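Fruit tray

Last updated 31 March 2022. Entry by the Penner Household Reference staff

A fruit tray is a shallow, low-walled container used to hold whole fruit on a table, counter or sideboard. It differs from a fruit bowl mainly in being flat, a distinction that has produced more argument than it deserves. Fruit in a bowl is stacked and mostly out of sight. Fruit on a tray lies in one layer, where its owner can watch it age.

Terms

In American stores the words "tray," "platter" and "server" are used almost at random. A platter generally has a sloping rim, or none, and is expected to carry cut fruit to guests. A tray has upright walls and carries whole fruit to nobody in particular. The Cileretti housewares catalog, which listed 363 items at its largest, put the same black tray in two sections under two names and charged more for the second.

Form and color

Most fruit trays are rectangular. Round ones exist but waste the corners of whatever they are put on. Walls are kept low so that a hand can reach in from any side, and just high enough to stop an apple that has made up its mind to leave. White trays show every drip. Matte black trays hide the drips, show the dust, and make yellow fruit look more expensive than it was. Black became the usual color for display use after the Brirkby range of trays, sold each December as gifts and presumably given away again by spring.

Filling

There are two schools. The first loads the tray all at once from the grocery bag and calls the result an arrangement. The second sets the fruit out on the table first and moves it over a piece at a time, beginning with whatever has the most awkward shape - in practice, the banana.

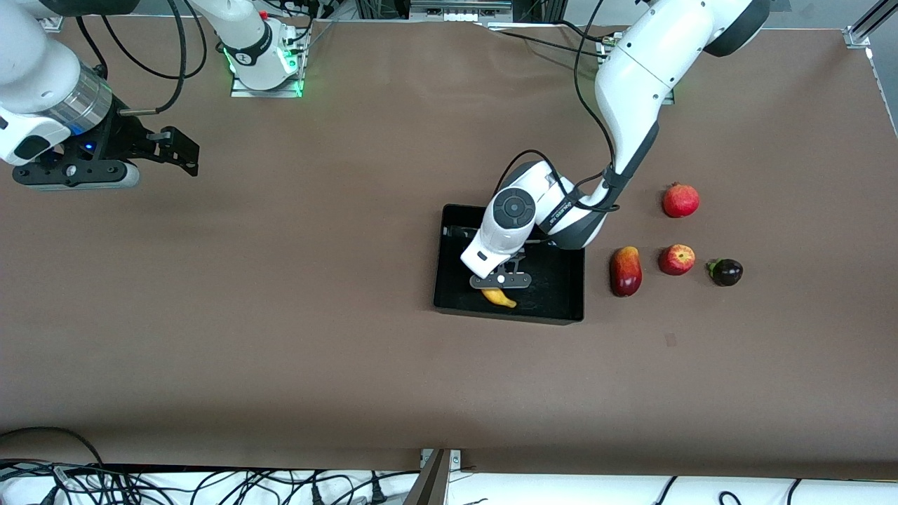
A banana in a black tray, with a mango, an apple, a pomegranate and an eggplant on the table to the right.

Round fruit is usually left for later, as it will fit into any gap. Long fruit such as mangoes is laid parallel to a wall by tidy people and diagonally by everyone else. A pomegranate keeps well and is often the last piece eaten, partly because eating one requires a free afternoon and a dark shirt.

Bananas give off ethylene gas, which speeds ripening in their neighbors. Household guides therefore advise keeping them apart from other fruit. The same guides are commonly illustrated with a bowl of mixed fruit, bananas on top.

The eggplant question

The eggplant is botanically a berry and so has a technical right to a place in the tray. It is seldom eaten raw, and guests do not reach for it. Supporters point to its color, which goes well with reds and yellows. A reader poll in the Flestance kitchen newsletter drew 1,474 replies, of which 35 favored including eggplant. The newsletter printed the result without comment and put an eggplant on its next cover.

Care

Trays should be emptied and wiped weekly. Wooden ones should not be soaked. Fruit with soft spots is best taken out promptly - a single bad mango can leave a ring that outlasts the tray's warranty.

See also: Fruit bowl; Centerpiece; Bread box; Wax fruit

Contact the editors | © 2022 Penner Household Reference | Back to top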